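Celtby tidying set: notes on the data card

Status: working copy, partly revised. The first version of this card was written in a hurry and claimed more than the material supports. I have cut what I could not stand behind and left the complaints in.

What is in the set

496 short recordings of small tabletop tidying. Ordinary things sit on a table covered with brown paper, and the task is to put them where the instruction says they belong. Mostly that means cloths into a tray and cups to one side, with variations. Each recording has a one-line instruction and a note on how it went, written by whoever was sitting nearest.

The set is split into 4 parts:

cloths – folding, bunching, dropping into a tray
cups – moving, righting, grouping
mixed – cloths and cups together, plus whatever else was on the table
leftovers – everything that did not fit the other three

I argued against having a leftovers part and lost. Use it at your own risk. The instructions in it are the least consistent, and some read as though they were written for a different table.

Where it came from

The recordings were made in February at the Idwood workshop. Ottó Kozma chose the objects and wrote most of the instructions. Thenmozhi Poduval checked the labels and rewrote about 200 of them. The older wording is kept in a column called text_old, which you should ignore unless you are studying how badly people agree on the word "tidy".

What counts as tidy

This is the weak point. The original rule said that a cloth is tidy when it is "in the tray". Fine for a folded cloth. A crumpled one will happily lie half over the rim, and two labellers can look at the same cloth and give two answers, both in good faith. The revised rule says no part of the cloth may touch the paper or the table outside the tray. It says nothing about creases. A cloth dropped in as a lump gets the same mark as one laid flat, and I would not call that tidying in my own kitchen.

Cups are easier. Upright and in the named place is tidy, anything else is not. If the instruction names no place for a cup, the cup should be left alone. Older labels often marked these as unfinished, and 8 of them are known to be still wrong. There may well be more.

Things to be wary of

Brown paper is kind to bright objects. Pink and yellow stand out on it from any distance, and a method that does well here may simply be good at finding loud colours. Try it on a busy tablecloth before you believe the numbers.

The tray is shallow. Results should not be assumed to carry over to a deep box or a drawer.

Nothing in the set is dirty, sticky or stacked with last night's plates. The name suggests housework – the contents are a good deal more polite than that.

We compared our labels with the Drornus wording and found them hard to line up. Their "put away" covers both our "in the tray" and our "to one side". There is a conversion table in the docs folder. I do not trust it for cups.

Loading

The Kun reader opens all parts except leftovers, which needs the plain reader. The folder names are the same in both. If the instruction column comes up empty, you have the old index file, so delete it and fetch the new one.

Changes

Second pass: labels rewritten, rim rule added, duplicates taken out of cups.
First pass: please throw it away if you still have a copy.

Corrections go to Thenmozhi, ideally with the recording number and the wording you would have used instead. Ottó reads them on Thursday afternoons.

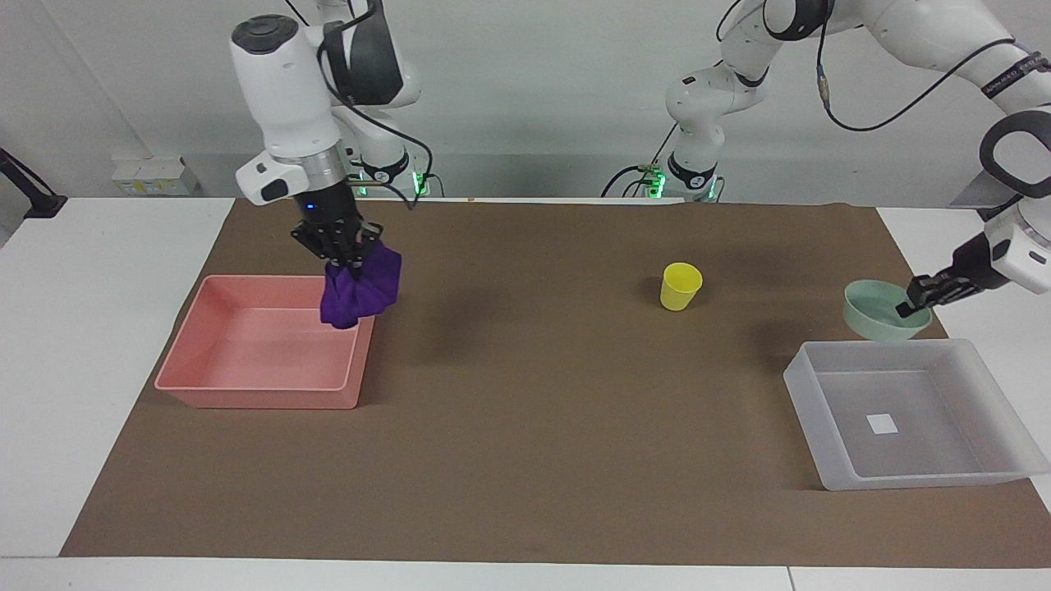
Mixed: cloths and cups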